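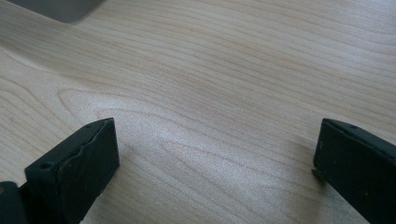 Pedar asked this morning whether we should throw out every demo where the operator pauses, or only the ones where the pause is longer than a second. The question came back twice more before lunch, so the answer goes in the book.

January 2019, Wednesday

Keep the pauses for now. If we cut them by hand we will cut them differently on different days, and then the set can't be compared with the one from April. I would sooner have a flag in the log for any stretch where the tool moves less than the threshold, and let whoever trains decide. Flag column is called "still". It goes after the jaw width column, not before it, because the Tirnow loader reads the first eight columns by position and will not complain if they are wrong.

State of the set: target is 500 demos per task. Log line 2268 is the last one from the old jaw calibration. Everything from there on uses the new zero. Don't mix them. I have put the two parts in separate folders on the Caveron drive, and the old part is read-only.

Hand-held versus remote. We went over this again and I want the reasons written down.

With the hand-held tool the operator feels the contact. Approaches are quicker and the wrist turns are smoother. The trouble is that people reach in ways the arm can't follow. Several of the demos recorded on Monday pass through a pose where the elbow of the arm would have to go through the bench, and the replay check rejects them. Those are good demos of the task and useless to the arm.

With remote control everything recorded is reachable by definition, but the operators slow down before contact and hover. The hover gets learned. Last week's policy went to the right place and hung there above the part until the timer ran out — three trials in a row. Same thing happened with the remote set from April, so I don't think it was that batch.

Decision: hand-held for the pick and the place, remote for the insert. Revisit when the insert has a full set.

Rules for hand-held recording, replacing the sheet on the wall:

Start with the jaws open and over bare table. Hold for one breath, then go.
Close once. If you miss, open fully and start the approach again. No nibbling at the part.
Keep the back of the hand below shoulder height. This takes care of most of the replay rejects.
Don't slide the part into position with the side of a finger. It works fine for a person and the arm stalls on it.
End with the jaws open and clear of the part. A demo that ends with the jaws still closed gets marked short.

Tracking. Lost pose on 11 demos this week, nearly all of them during the low approach over plain tabletop. There is less to lock onto down there and glare on the wood doesn't help. Tried turning off the lamp over the bench for one run of ten: one loss instead of two. Too few to mean anything. Next thing to try is a printed mat under the work area, but then the mat is in every demo and the policy may come to depend on it. If we do it, half with and half without.

Jaw width. Raw count at fully open is 3238 after calibration and 3210 after a morning of use. Checked twice. The drift is small, but the close threshold was set tight and a few grasps were logged as open. Widened the threshold and reran the labels on everything after line 2268. Spot check of twenty looked right. Still don't know if it is the sensor warming up or the finger mount moving. Take the open reading at start, noon and end of day and write it inside the back cover.

Replay on the arm, afternoon, half speed: nine picks tried, seven fine, one knocked the part over on approach, one closed early. The early one is from a demo with the bad label, so that should go away with the relabeled set. The knocked part I can't explain yet. The logged path looks clean and the offset was the same for all nine. Will rerun it alone with the force log on.

Hashmi wants the numbers in their format before they look at any of this. Their template has one field for "demonstration method" and we have two methods. Put both in, with a slash, and add a note.

Open:
— still column, then rerun the loader test
— tighten screws on finger mounts, recheck the open count
— mat yes or no
— replay check should print which joint fails, at the moment it only says rejected
— pause question: go back to Pedar with the flag and a plot of pause lengths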